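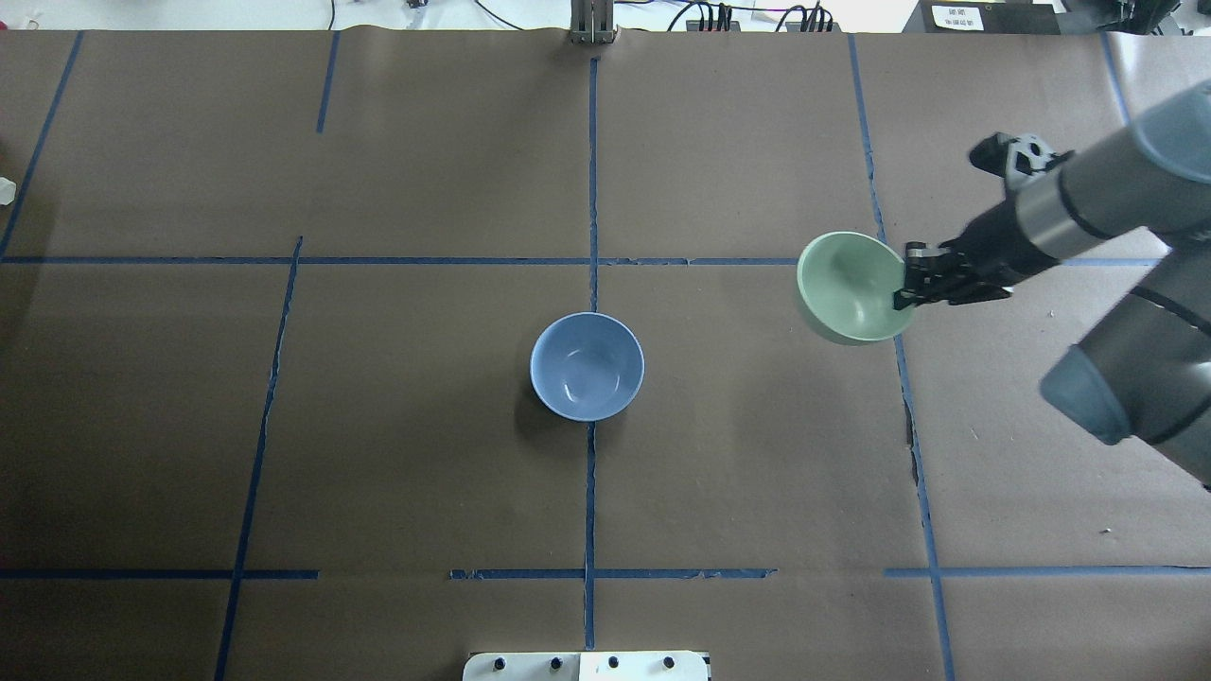

4. Planning the purchase of a tabletop manipulation cell

These notes follow the session on task selection. They assume the task has been fixed (sorting and lifting of kitchenware at table height) and that the department must now write an equipment request. The Cillthorpe request is used throughout as the worked case.

4.1 Separate the arm from the cell

The usual first error is to obtain a quotation for an arm and treat it as the cost of the cell. A supplier's quotation normally covers the arm, its controller and a teach pendant. Check whether it includes the gripper. In the Cillthorpe case the gripper was quoted as a separate line by Mumell, with its own lead time, and the first draft of the budget omitted it.

Draw up the request under the following heads.

Capital: arms, controllers, pendants, grippers, cameras, computer.
Structure: table, pedestals or mounting plates, uprights for cameras.
Electrical: supply points, distribution, cable management, emergency stop wiring.
Consumables: paper, tape, test objects, finger pads.
Recurrent: service cover, software licences, spares.

4.2 One arm or two

A second arm doubles the head "arms" but does not double the total. The table, the camera uprights and most of the floor space are shared. It does add a second pendant, a second set of cables and the time needed to calibrate both arms to one table frame. Where the budget allows only one arm in the first year, order the table and supply points at the size needed for two.

Reach must be checked on a drawing before the table is ordered. Mark the area each arm can serve with the gripper pointing down, which is smaller than the reach given on the data sheet. The overlap of the two areas is the only part of the table where both arms can work on the same object. 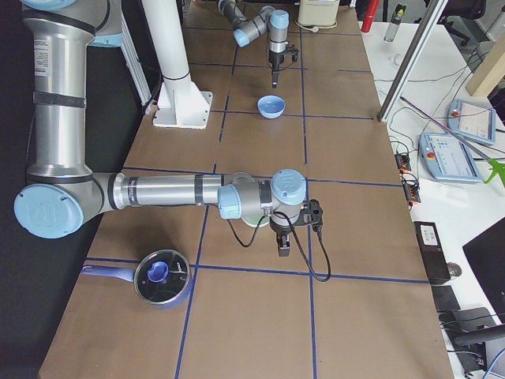 Fig. 4.2. Two arms at one table, with the pendants on the adjoining desk.

4.3 Desk space and cabling

Allow a desk beside the cell for pendants, monitor and power supplies. It is often left off the floor plan. The operator must be able to reach an emergency stop from the chair. Cable lengths are fixed at the time of order, and longer sets are charged as an extra.

4.4 Surface and consumables

Kraft paper and painter's tape are cheap and should be costed as recurrent items. Paper creases and tape lifts at the edges, so a grid laid in this way serves for rough placement only. If the task calls for repeatable positions, budget for a machined plate.

Test objects should be bought in duplicate from a line that will remain on sale. Record colour and rim thickness, as both affect later comparison of results.
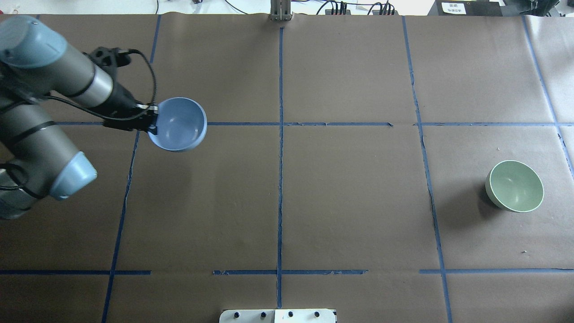
Fig. 4.3. Rim grasp on a light blue bowl; second bowl on the taped grid.

4.5 Service cover

Miranda and Dromus both offered cover for 36 months. The Dromus price was 2,485 per arm for the full term, or 4,970 for 2 arms. Miranda quoted 4,000 for the pair but excluded wrist joints and grippers. Compare the exclusions before comparing the totals.

Reading before the next session: the blank request form, sections A to C.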